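Sorting Colored Blocks by Color and by Shape on a Board

Applies to: sets of printed or molded plastic prisms, used on a flat board over a bench or table
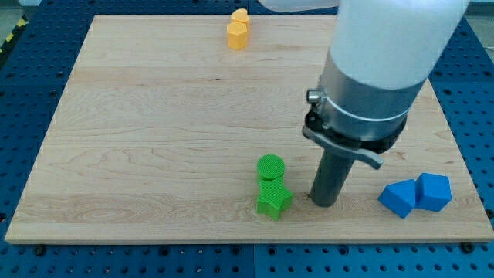 What you need

One wooden board, flat, with no finish that leaves a slick surface
A set of plastic blocks in at least three colors, two blocks per color
A stable table. A perforated metal top is fine if the board covers the working area
A soft pencil
A tray or shallow box for blocks not in use
A dry cloth

The layout used on this page has yellow, green and blue blocks, with 2 of each. The shapes include a hexagonal prism, a cylinder, a star and a pentagonal prism. Other shapes work as long as every block can rest on the board without rolling.

Step 1. Prepare the board

Wipe the board with the dry cloth. Set it on the table and press each corner in turn. If a corner rocks, turn the board over and test again. A board that rocks on both faces is warped and should be replaced or shimmed with folded paper.

Pale wood gives good contrast with most block colors. Yellow is the weakest of the common colors against maple or birch. If the person sorting has trouble picking out the yellow blocks, change the lighting before changing the board. A lamp placed low and to one side throws a shadow from each block and makes the outline easier to read.

Strong grain and knots do no harm, but they should not be used as position markers. They are hard to describe to a second person and they differ from board to board.

Step 2. Check the blocks

Look at each block for stringing, loose flakes and raised edges. On printed blocks the top face often carries a crosshatched or ribbed texture. Leave this alone if it is firm. Sand only the rim, with fine paper, until the block stands without tipping.

Stand each block on its flat end and tap the table lightly. Blocks that fall should be used lying down or taken out of the set. Stars are best placed flat, with the points facing out to the sides. A star standing on its points moves when a neighboring block touches it.

Step 3. Choose the zones

Each color gets its own zone. Three zones arranged as a wide triangle are easier to keep apart than three in a row, and the triangle leaves the middle of the board open for the hand. A workable arrangement is:

Yellow: toward the far edge, slightly left of center
Green: lower middle
Blue: toward the right edge

Mark the zones lightly in pencil for the first session. Later sessions can be run with no marks.

Keep at least one hand width of bare wood between zones. Most placement errors in small layouts come from zones set too close together, where a block put down in the gap could belong to either.

Step 4. Mix the set

Put all the blocks in the tray, cover it and shake it gently. Tip them onto the middle of the board and spread them until no block rests on another. Do not turn them upright. Turning is part of the sorting task.

Step 5. Sort by color

Pick up one block. Decide on its color, move it to the matching zone, and set it down before picking up the next.

Place the first block of each color near the center of its zone. Place the second so that it touches or nearly touches the first. Contact between blocks makes a pair readable from across the table.

If one block of the pair is taller, put it behind the shorter one as seen from the working side. This keeps both tops in view. Where heights are equal, set the two side by side.

Work from the near edge to the far edge if sleeves or wrists are catching the blocks already placed.

Step 6. Check the result

Look at the board from directly above, then from the working side. The layout is complete when:

every zone holds one color
both blocks of each color are in the zone
the middle of the board is clear
no block overhangs an edge

A block hidden behind another is easy to miss from a low angle. The view from above settles it.

Step 7. Repeat by shape

Return the blocks to the tray and rename the zones. For a set of mixed prisms, use these groups:

Curved: cylinders and any block with a rounded top
Straight-sided: cubes, pentagonal prisms, hexagonal prisms
Pointed: stars

The groups will be uneven. Make the straight-sided zone the largest. A block with both flat and rounded faces goes under curved. Write this rule down before starting so it is applied the same way each time.

Common faults

Blocks slide when touched. The board is dusty or too smooth. Wipe it, and if that does not help, turn it over.

Pairs drift apart. The second block is being dropped from above. Lower it until it meets the wood, then let go.

Pentagonal and hexagonal prisms are confused. Place one of each on end and count the sides of the top face. Under warm light the side faces of a single block can show two quite different shades, and the edges between them are a better guide than the shade.

A tilted cube will not settle. Set it down on a full face and press once on the top.

Storage

Store the blocks in the tray with a lid, away from direct sun. Stand the board on its long edge against a wall or lay it flat. Do not lean it at an angle for long periods. Remove pencil marks with a plain white eraser, rubbing along the grain.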